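Setting Up a Two-Arm Dishwashing Kit at Home: Tips for Tevoston Owners

By Kimie Hoshino

The Tevoston two-arm kit is sold as a general tabletop helper, but most of the letters this page gets are about plates. It comes as a pair of arms on one rail, with a gripper on each arm and a set of downloadable routines. The plate routine is the one called Multside. These tips cover the parts of the job the manual skips: what to put on the table, how much soap to use, which sponge to buy and how to clean up afterward.

Is the kit worth buying for this?

If you have a dishwasher, no. The arms are slower than a person at the sink, and you still have to scrape, rinse and dry. The kit makes sense if you already own it for something else, or if standing at a sink is hard for you and you can leave it to work through a few plates at its own pace. I rented mine through Fimia for 99 dollars a month before deciding, and I would suggest the same. The rental includes the rail, both arms and the cables. It does not include trays, basins or sponges.

What to gather first

A shallow rectangular tray with a raised rim, for the sponge and soap
A wide round basin or tray with a low rim, for the plates
A two-layer sponge, scrubbing side and soft side
Plain dish soap
Plates in light, solid colors
Two old towels and a dry cloth
A jug of clean water and a dish rack, off to one side

Scrape first. Crumbs and bones go in the trash before anything touches the table. The routine is meant for thin smears of sauce, and a pile of rice will only get pushed around.

Laying out the table

Put the sponge tray on the left and the plate basin on the right, both well clear of the rail. The left arm works the sponge and the right arm handles the plates. Leave a hand's width between tray and basin. If they touch, a nudge to one moves the other and you will have to stop and reset.

Plates can overlap the rim of the basin a little. Spread them so each one has some edge showing, and keep one side of the basin open for the right arm to come in. A stack is hard for the gripper to separate.

Watch the cables. Each arm needs enough slack to make a loose loop above or beside the gripper. A tight cable will drag at full reach, and a cable that lies on the table will end up in the suds. 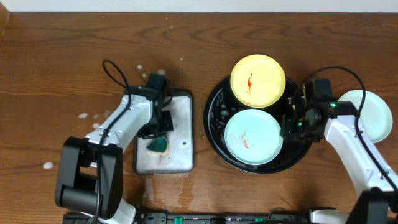
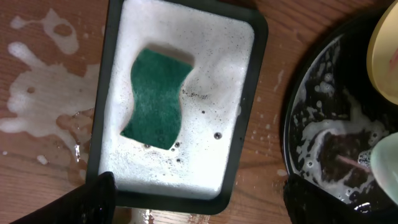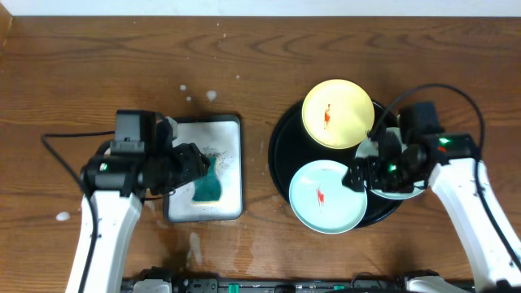
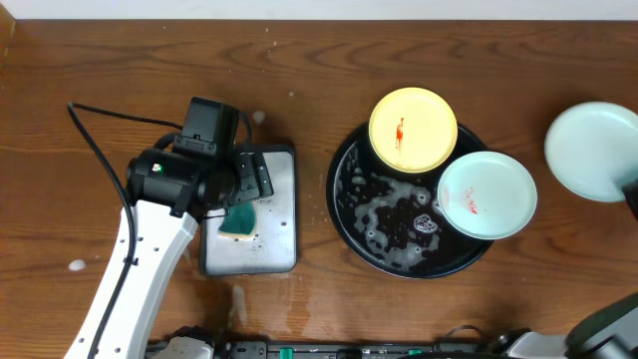
Getting the soap right

Too much foam is the most common mistake. A thick layer hides the rim of the tray, gets carried across to the plates and ends up on the table. It also makes the sponge harder to grip.

1. Wet the sponge and squeeze it out until it stops dripping.
2. Put one teaspoon of dish soap in the tray and add two tablespoons of water.
3. Press the sponge into it by hand a few times.
4. Set the sponge down with the scrubbing side up, toward the middle of the tray.
5. Run one plate and look at it before you add more soap.

Skip the foaming pump soaps. They fill a shallow tray quickly and the foam takes a long time to go down.

Choosing a sponge

Yae Yokoyama wrote in to ask whether a shaped sponge is better than a plain block. I think it is. A sponge with a narrow waist gives the fingers a place to close, and it turns less when the arm presses down. I use the Yagi two-layer sponge, cut to shape with kitchen scissors. Replace it when the soft layer starts to peel away. A sponge that comes apart in the gripper will stop the routine.

Very thick sponges are a problem. The fingers close on the top layer only, and the sponge bends over as soon as it meets a plate.

Plates that work and plates that don't

Lightweight plastic or melamine with a raised rim is easiest. Heavy stoneware tires the wrist joint, and the kit will pause with code 2273 if the load is too high. Move the plate by hand, clear the code and carry on with something lighter. Leave glass, knives and anything with a handle for the sink.

Red sauce on a pale plate is a good first test - you can see right away where the sponge has been and where it has missed. If the same patch is missed every time, turn the plate a quarter turn and run it again.

Settings to change

Turn the pressing force down to 80 percent for plastic plates. At full force they slide in the basin. Set the number of passes to 5 for dried sauce and leave it at the default for fresh. Slow the left arm if you find drops a long way from the tray.

Protecting a wooden table

Soap and water will get on the wood. Plan for it.

Wipe up puddles between plates, with the arms paused
Dry under the trays, where water sits longest
Go over the whole table with a damp cloth at the end, then a dry one
Re-oil or re-wax when water stops beading

A thin rubber mat under each tray keeps them from creeping. Check that the mat lies flat - a curled edge can catch a finger. Keep water away from the rail and its connectors. I lay a rolled towel along the front of it.

Finishing up

Rinse every plate in clean water yourself and put it in the rack. Switch the kit off before you clean the grippers. Wipe the fingers with a damp cloth, dry them, and check the hinges for bits of sponge. Don't spray anything on the arms or hold them under a tap. Wring out the sponge and stand it on edge overnight, and leave the grippers open until morning.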